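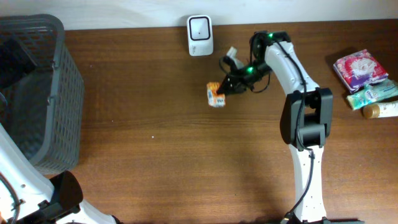 The snack table at Graltine gets restocked every Sunday afternoon, before the Bresivton office fills up again for the week. It serves 18 people on two floors, plus whoever comes over from the Nygård building for meetings. The job takes one person less than an hour and needs very little gear. The dark gray plastic basket at the left side of the table is the kind we use for it, with a solid rim and small rectangular holes all over the sides. Crumbs fall through the holes, which is handy on the way back to the closet and less handy on carpet. This page goes through how the table is kept, for anyone taking a turn on the rota and for the people upstairs who keep asking where the crackers went.

The table

Brown wood with a fine grain, pushed up against the off-white wall. It was in the old meeting room until May and came downstairs when that room was repainted. The finish marks easily if something sticky is left on it overnight. Wipe it with a damp cloth, then a dry one, going along the grain. Please don't use the spray cleaner from under the sink. It leaves a film, and boxes slide around on it for the rest of the day.

The basket

We tried cardboard boxes first, and the bottoms gave out. We tried a tote bag, which crushed the crackers. A plastic basket holds its shape, rinses clean under the tap and can be seen into from the side. It goes on the left because the outlet and the door are both on the right, and people come in with coffee in one hand.

Soft things go in last. Cans and jars don't go in at all – they have their own shelf. If the basket is full to the rim, take it down a layer before you carry it. Two people have dropped it on the stairs that way, and one of them was me.

Laying out

Before anything goes into the basket or out to the shelves, it gets lined up on the table in one row, fronts facing up. It is the only reliable way to see what we have. Reaching into a basket and guessing is how we ended up with a case of raisins from the year before. Check the date on each pack while it is flat on the table. Anything with less than a week left goes in the bowl by the printer, where it will be gone by Monday lunch.

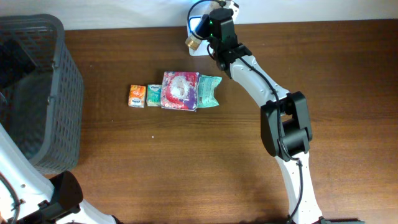 Keep the row close together so it stays in one wipe's width of the table. Boxes and soft packs can sit in the same row. The order doesn't matter much, although I like to keep the stiff boxes together at one end, as they stack and the pouches don't. A pouch that has puffed up or has a split seam should be thrown out, even if the date is fine.

When you have been through the row, write down what is missing on the pad. Brand and flavor, please. "Green one" has been on the list three times this spring, and it has meant a different thing each time.

Buying

The budget is $285 a month and it has stayed there for two years. Most of it goes on single packs, which cost more than big bags but keep better once the closet warms up. We used to order by the case. One order came with 1,000 sugar packets in it, owing to a mistake on the form, and there is still a drawer of them if anyone would like some at home.

Keep the receipt and put it in the envelope inside the closet door. The running list is on the old Asus laptop at the front desk, in the folder called Kitchen. It takes a while to start up, so turn it on before you begin on the table.

What people want

We put out a sheet last winter and got a decent number of answers. Fruit snacks and plain crackers did well. Anything with coconut did badly. Several people asked for more things without nuts, and those now have a shelf of their own at the top of the closet. Do not mix that shelf with the others, even for an hour while you are cleaning.

Finishing up

Everything should be off the table by 5 so the evening group can use it. Check the wood for crumbs one last time – they are small and hard to see against the grain, and a hand run over the surface finds them quicker than looking. Rinse the basket if it needs it and stand it upside down by the sink. The closet key goes back on the hook next to the fuse box.

Swaps on the rota can be penciled in on the sheet in the hallway.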